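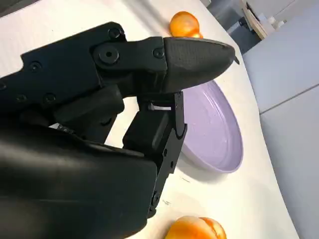 Ernuveck is a small market town in the upper Clorkik valley, on the east bank of the Clorkik River. Population 2341 at the last count, down from a high of 3136 when the tannery was still open. Known mostly for its salt sheds, its covered bridge and the spring onion market.

Name

Origin unclear. Older maps have Ernuvek and Ernweck, one has Arnuveck, probaly a copying slip. The second half is usually taken to mean a bend or corner, which fits the river there. First half disputed. The spelling with "ck" became standard when the post office opened.

Geography

The town sits at 1296 feet above sea level on a shelf of gravel between the river and Pillai Ridge. Ridge is steep on the town side, gentler to the east. Soil thin, stony, good drainage. Lower fields flood most springs, upper ones almost never. Winters long and fairly dry. Last frost normally in May, sometimes after the first planting, and growers keep straw ready for it.

Four streams run through the town, three of them now in pipes. The open one, Mill Brook, follows Tanner Street down to the bridge.

History

Began as a stopping place for salt carriers going over the ridge. Carriers needed dry storage at night, so sheds went up before houses did. Oldest shed still standing has a stone floor raised on short pillars and a double roof. Salt trade dropped off once the valley road was finished, since carts could go the long way round faster than mules could go over.

Tannery came next. Used oak bark from the ridge and water from Mill Brook. At its peak it employed more people than all the farms together, and the rows of narrow brick houses on the west side of Tanner Street date from then. Closed after a fire and a bad run of hide prices. Site is now a bus yard and a park.

The branch railroad reached Ernuveck late and left early. Station building survives as the town library. The platform is still there, used for book sales in summer.

Economy

Farming, mostly onions, barley and sheep. Some timber. Jokance, a maker of wool blankets, has its works on the valley road and is the largest single employer. The remainder work in shops, the school, the clinic, or commute down the valley.

The spring onion market is held in May in the square and along both sides of Bridge Lane. Local variety, the Ernuveck Long Red, is mild and keeps badly, so nearly all of it gets sold within a few miles.

Landmarks

Covered bridge. Timber, single span, one lane. Rebuilt twice after floods, the second time on higher footings. Closed to trucks.

Salt sheds. 4 remain of a much longer row. One is open to visitors, the others are private storage.

St. Brannoc's chapel. Plain stone, short tower, bell cast from two older cracked bells. Painted ceiling inside is later then the rest of the building.

Transport

Buses run down the valley in the morning and late afternoon. No rail service. The ridge road is narrow, unplowed in winter, and normally shut from the first heavy snow.

See also

Clorkik River
Pillai Ridge
Salt roads of the upper valley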